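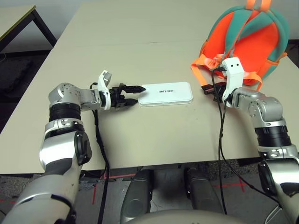
Figure 2. Two arms at a light-coloured tabletop, with a flat white box.

Unit 6: Alkaline and Solvent Degreasing of Cooking Surfaces
Instructor: Jade Charbonneau
Sadthorpe campus, revised 13 Apr 2020

6.1 Soil types
Fresh fat on a barbecue grill or oven rack is mostly triglyceride and dissolves in warm water with dish detergent. Repeated heating oxidizes and polymerizes it. The brown film on the underside of a range hood is partly polymerized; the black scale on a grate is largely carbonized and responds poorly to surfactant alone.

6.2 Alkaline cleaners
Saponification converts ester-linked fat to soap and glycerol. Rate depends on pH, temperature and contact time. Sodium carbonate (washing soda) is adequate for range filters. Sodium hydroxide is reserved for enamelled steel and bare stainless. Neither is used on aluminum, which is attacked with evolution of hydrogen. Check the colour of the rinse water before judging a filter clean.

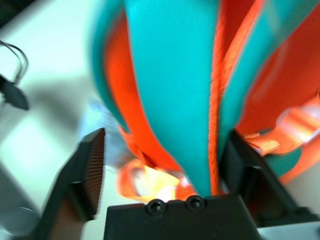 Contact time is the variable most often cut short. A vertical surface drains, so the film thins before the reaction has gone far enough. Gelled products (Emow, Caron) hold longer than sprays. Immersion is preferred wherever the part fits the sink.

6.3 Solvents
d-Limonene and glycol ethers swell polymerized films without saponifying them. Limonene is flammable; keep it off any burner or element until the surface has been washed and dried. Do not layer a solvent over an alkaline gel. Rinse between stages.

6.4 Rinsing and neutralizing
Rinse until the surface no longer feels slippery through the glove, then wipe with dilute vinegar and rinse again. Cast iron is dried at once and re-oiled.

6.5 Incompatibilities
Ammonia and chlorine bleach: chloramine vapour.
Acid descaler and chlorine bleach: chlorine gas.
Hydroxide and aluminum: see 6.2.

Reading before the July session: Drendley handout, sections 2 and 3. Bring gloves and splash goggles.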